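Handgeführte Greifer: Pakthorpe-Backen oder Stikex-Finger?
Forum > Greifer & Endeffektoren > Erfahrungen

Seite 1 von 1

falzbein
17.01.2024, 21:14

Moin zusammen,

ich hänge seit letzter Woche an einer Entscheidung und hätte gern ein paar Meinungen. Wir nehmen mit zwei handgeführten Greifern Demos auf (Marker-Würfel oben drauf, Tracking von außen) und haben jetzt zwei Sätze Backen hier. Einmal die spitzen grauen von Pakthorpe, einmal die breiten weichen Finger von Stikex. Der Arm, auf dem das später laufen soll, ist ein Tefera, der nimmt beide Flansche, daran scheitert es also nicht.

Aufgabe ist im Moment immer dieselbe: kleine Tütchen aus einer Schale holen und daneben ablegen. Klingt pillepalle, ist es aber nicht, weil die Dinger knistern, wegrutschen und sich flach an den Boden der Schale legen. Ich hab mit den Pakthorpe-Backen 92 Durchgänge gemacht, davon sind 9 danebengegangen. Fast immer beim Reinfahren, wenn das Tütchen platt lag und die Spitzen drübergeschrammt sind. Sitzt der Griff erst mal, dann sitzt er!

Schräg anheben klappt bei mir übrigens besser als senkrecht. Man kommt mit den Spitzen unter die Kante und zieht über den Schalenrand raus. Bei runden Tischen muss ich mich allerdings ganz schön strecken, und dann kippt mir gern das Handgelenk weg.

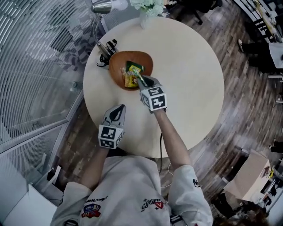 tuttifrutti_77: Kippt das Handgelenk, verlierst du doch auch die Würfel im Tracking, oder? Bei mir war das immer der eigentliche Fehler, die Backen konnten gar nichts dafür. Schau mal in die Aufnahmen, ob die Pose kurz vor dem Fehlgriff springt. Ich würde erst das klären und dann über Finger reden.

falzbein
17.01., 21:52

Guter Punkt, hab gerade reingeschaut. Bei 2 von den Fehlgriffen springt tatsächlich was, beim Rest ist die Kurve sauber. Also ein bisschen Tracking, aber hauptsächlich wohl doch Backengeometrie (oder ich bin zu ungeduldig, kann auch sein).

Kranfuehrer
17.01., 22:10

Ich halte von den spitzen Backen für Folie ehrlich gesagt wenig. Wir hatten die in Wuvirstead am Versuchsstand und haben uns damit reihenweise Beutel aufgepiekst. Da waren Gewürze drin, die Bude roch wochenlang nach Kümmel. Seitdem nur noch weiche Finger. Die Stikex legen sich an, die verzeihen dir auch mal ein paar Millimeter.

Sumeya Gidey
17.01., 22:31

Da muss ich widersprechen, zumindest bei Schalen. Ich hab beide Sätze durch und die Stikex-Finger sind mir schlicht zu dick. Auf einer ebenen Fläche super, da nehme ich sie sofort. Aber sobald ein Rand da ist, stößt du mit der Außenseite an, bevor die Innenseite überhaupt am Objekt ist. Und die gewölbte Wand schiebt dir die Finger dann noch zusammen. Mit den Pakthorpe kommst du wenigstens runter.

Aufgepiekst hab ich mir nur am Anfang was. Spitzen mit feinem Schleifpapier brechen, dünnes Stück Schrumpfschlauch drüber, seitdem ist Ruhe. Den Schlauch tausche ich, sobald er glänzt.

Kranfuehrer
17.01., 22:40

Schrumpfschlauch auf einer Backe, die du hinterher mit Reibwert soundso in die Simulation steckst? Na viel Spaß. Mal klebt er, mal rutscht er, je nachdem, wie staubig die Tüte ist.

Sumeya Gidey
17.01., 22:47

Ich simuliere die Reibung gar nicht, ich nehme echte Demos auf. Wichtig ist mir, dass am Tefera nachher derselbe Schlauch drauf ist wie am Handgriff. Wenn das nicht passt, lernst du Kräfte, die es am Arm nicht gibt. Ist bei Silikon übrigens genau dasselbe Thema, das altert auch.

falzbein
17.01., 22:58

Schrumpfschlauch probiere ich morgen, danke! Liegt hier eh rum. Wie weit macht ihr die Backen eigentlich vor dem Reinfahren auf? Ich fahre bisher fast ganz offen rein und glaube langsam, das ist Quatsch, weil ich dann am Schalenrand hängen bleibe.

tuttifrutti_77
18.01., 07:20

Halb offen, höchstens. Ganz auf sieht nach Sicherheit aus, kostet aber Platz und die Spitzen laufen auf einem Bogen, die kommen beim Schließen noch ein Stück nach unten. Deshalb schrammst du auch drüber. Ein bisschen höher ansetzen und beim Schließen nachführen, das hat man nach einer halben Stunde im Gefühl.

Was macht denn die zweite Hand bei dir? Ich hab sie anfangs irgendwo parken lassen und das Modell hat prompt gelernt, den linken Arm sinnlos durch die Gegend zu wedeln.

falzbein
18.01., 08:05

Die linke hält sich meistens bereit und soll später die Schale festhalten, falls die mitwandert. Eine feste Parkposition habe ich nicht, mal ist sie näher, mal weiter weg. Okay, das schreibe ich mir auf die Liste.

Kranfuehrer
18.01., 08:33

Feste Startpose links, feste Startpose rechts, und zwar mit Klebeband auf dem Tisch markiert. Da bin ich ausnahmsweise bei tuttifrutti. Und mach bitte trotzdem eine Reihe mit den Stikex, mit gleich vielen Durchgängen, sonst vergleichst du Äpfel mit Bauchgefühl.

falzbein
18.01., 19:46

So, erste kurze Runde mit Schlauch auf den Pakthorpe-Backen und halb offen: 9 Durchgänge, kein Fehlgriff. Ist natürlich viel zu wenig, aber fühlt sich deutlich ruhiger an. Die Stikex schraube ich am Wochenende drauf und melde mich dann mit der ganzen Reihe. Sumeya, welchen Durchmesser hat dein Schlauch? Meiner wirft an der Spitze noch eine kleine Falte.

Sumeya Gidey
18.01., 20:15

Eine Nummer kleiner als du denkst und von vorn nach hinten schrumpfen, dann zieht sich die Falte raus. Maß schicke ich dir per PN, muss erst in die Werkstatt.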